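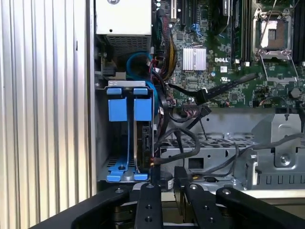

The Reko Job

Last updated: August

The instruction from Vetness was one line long. Recover the ledger from the office desktop, dispose of the remainder.

Blair MacRitchie read it twice and put the sheet under the lamp. The desktop was a Dell. It had come down from the second floor on Monday in a box marked Dambrauskienė, the name of the woman who had used it for most of her working life, and the label on the side gave the asset number as 84. The job number was Reko 5. The first four had been laptops and had given no trouble.

She laid out the tools in the order she would use them: strap, screwdriver, torch, brush, three antistatic bags. She clipped the strap to bare metal and took the side panel off.

"Processor first?" said Sze-wing Tsang from the other bench.

"Drive first. The processor isn't going anywhere."

"It isn't on the sheet at all."

"The sheet says the remainder. The processor is remainder."

Sze-wing came over anyway. She had been at Clelix since the spring and preferred to see a thing opened before she read the notes on it. Blair moved the torch so that they could both look in.

The drive stood upright in its cage, held by blue plastic. Blair approved of blue plastic. A maker who coloured the parts meant to be touched had thought about the person who would come after. She followed the data cable with one finger to where it met the drive, held the plug by its body and drew it straight out. The power lead was tighter. She worked it a little to each side until it let go.

"She wrote to us, you know," said Sze-wing. "Dambrauskienė. It's in the correspondence."

"Wrote what?"

"That there are two ledgers. Vetness want the one on the drive. She says the other one is in the machine as well and we're to send it to her."

"There's one drive."

"That's what I told her."

Blair pressed the tabs. The drive came up in her hand, heavier than the newer sort, and she turned it over and read the label aloud while Sze-wing wrote down the serial number. Then Sze-wing read it back from the page. This was the procedure, and they kept to it even for machines that had held nothing but holiday rotas. The drive went into a bag, the bag was sealed, and the number was written again across the seal.

The copy took the rest of the morning. Blair attached the drive to the write blocker, started the image and set the first progress note at ten past nine. There were no bad sectors. At 100 per cent she ran the check, compared the two sums character by character and signed the line. The ledger was in a folder called Ledger. It contained supplier accounts, correctly balanced, and she could find nothing in them to interest anyone but Vetness.

"Anything else on there?" said Sze-wing.

"Printer drivers. A spreadsheet of birthdays."

"No second ledger."

"No."

In the afternoon she started on the remainder. The memory came out by the clips at either end. She unplugged the power supply one lead at a time and tied the bundle back with a strip of cloth tape – cable ties had to be cut off again later, and sooner or later somebody cut a wire. The four screws at the back went into the lid of a jar. When the supply slid forward there was a gap behind it, two fingers wide, and she put the torch to it from habit, looking for dust.

A notebook was standing in the gap, thin, with a soft cover, held against the case wall by a piece of folded card.

Blair switched off the torch and switched it on again. The notebook remained. She thought about airflow. It would have made a small difference to the running temperature, a degree at the most, and it was well clear of anything live. Somebody had measured.

"Sze-wing. What exactly did she say?"

Sze-wing found the letter. "'The other one is in the machine as well. It is not the firm's. Please do not put it through the shredder.'"

Blair took out the notebook with the long tweezers, although there was no technical reason to, and laid it on the mat. The first page was ruled by hand into columns: date, name, lent, returned. The sums were small. Bus fare. Lunch. Shoes for a child. The last column was empty in a good many places, and beside some of these gaps, in a different ink, was written: leave it.

She closed it.

"Do we enter that?" said Sze-wing.

Blair looked at the form. It had a box for drives, a box for loose media and a box for other contents. Under other contents she wrote: personal item, paper, one, returned to owner. She gave it no serial number. She put it in the second of the three bags, and, after considering the matter, left the bag unsealed so that the paper could breathe.

"Get me her address," she said, and went back to the screws.

Contact | © Clelix Stories | Back to top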